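Home Chapters Glossary Teacher Notes Search

Filed under: Home and Community Skills > Unit 2 > Cleaning and Care of Surfaces

Chapter 5
Sweeping Up: The Small Mess and Where It Goes

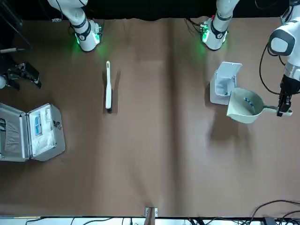
Most of the cleaning that gets done in a home is small cleaning. We tend to picture the big jobs when we hear the word – the oven, the windows, the garage in the school holidays – but if you kept a diary of an ordinary week you would find it full of crumbs under the toaster, pencil shavings on the desk, a trail of beads where the craft box tipped over, and potting mix on the laundry bench. Jobs of this size are nearly always done with a pan of some kind, and the pan deserves a closer look than it usually gets. A dustpan like the pale grey plastic one at the start of this chapter has a wide scoop and a long handle, and with a few small blue bits sitting well back in it, close to a white box with its lid up, it is at the stage this chapter cares most about: the load is in the pan and has not yet been put anywhere. A great many small messes become two small messes at exactly that moment, and we will come back to it more than once.

When I first taught this unit, in a portable classroom at the back of Selberg with a heater that worked on one side only, I gave sweeping a single lesson and thought that generous. My students could all sweep, or so they told me, and I believed them until I saw the floor. By July I had rewritten the unit, and it has grown a little every year. Please don't feel that a whole chapter is a judgement on your own habits. I was well into my thirties before I learned to tip a pan properly, and it was my aunt in Katene who showed me, very kindly, while I stood in her kitchen with rice in my slippers.

What this chapter covers

We begin with the mess itself, and how to look at it before you touch it. Then we move to the pan and the brush, how they are shaped and how they wear out. The middle of the chapter is about working on a bench or table, where the rules are a bit different from the floor, and the last part deals with emptying, sorting and putting away. There is a practical at the end that needs a clear table and a partner, and I would suggest reading it through before the day so that you can collect your materials at home.

Words to know

Lip: the thin front edge of a dustpan, which should lie flat against the surface.
Heel: the back of the pan, nearest the handle, where the load should settle.
Load: whatever you have swept up and are carrying.
Drop point: the bin, box or jar the load is meant for.
Tracking: the spreading of a mess on shoes, sleeves or the brush.

5.1 Looking before you sweep

It is a very natural thing to grab the brush first. Something spills, you feel a little embarrassed, and before you have properly seen what is on the table you are pushing it from one end to the other. Try instead to stop for a breath and ask yourself what you are dealing with. Is it dry? Is it sharp? Would you like any of it back? Buttons, beads, screws and puzzle pieces are worth saving, and they are swept quite differently from flour. You sweep flour slowly and with short strokes, because it flies. You sweep beads gently toward a waiting pan, because they roll, and a bead that has gone under the fridge has gone there for years.

If the mess is wet, put the brush down altogether and turn to Chapter 6.

Covering the table beforehand helps a good deal as well. Brown paper is my favourite for this – it is cheap, it takes a fold, and pale or brightly coloured bits show up nicely against it. A roll of 100 metres lasted my class the better part of two years. If the paper has a crease in it, as paper off the shelf nearly always does, smooth it down with your palm before you begin, or fine grit will settle in the dip and stay there.

5.2 Holding the pan

A good many people hold the pan as if it were a shovel, with the front lifted and the wrist stiff. The lip needs to be down while you sweep. Once the load is aboard, tilt the front up slightly so that everything slides to the heel, and keep it tilted while you carry it. You only need to raise the pan a little way above the table. Carrying it high gives you no advantage at all, and if your elbow is bumped (it will be, in a room of twenty-odd students) the load has further to fall and further to bounce.

Look at the lip of your own pan at home tonight. If it is nicked or curled, you will always be left with that maddening thin line of dust, and no amount of backing up and sweeping again will shift the last of it. A damp cloth will. So will a new pan, eventually.

5.3 Choosing a drop point

Decide where the load is going before you pick up the brush, and open the lid first. I can't tell you how many times I have watched a student arrive at a closed container with a full pan in one hand and a brush in the other, and then try to manage the lid with an elbow. Bring the container over to the work if it is small enough to move. Put it on the same side as the hand that holds the pan, so you aren't reaching across yourself.

When you tip, rest the lip of the pan just inside the opening, and go slowly at the start. Small light things will often cling to plastic, so give the heel a soft tap with your fingertips and look in the pan again before you put it away.

Before you read on

Find one small spill this week, at home or in class, and clean it up exactly as you normally would. Write down every step in the order you did it, including the ones you would rather leave out. Bring your notes to the next lesson, as we will be using them in Activity 5A.

Text by Sointu Keskinen. Bundbridge Home Skills Series, Student Book.
Contact | Order print copies | Copyright Bundbridge | Back to top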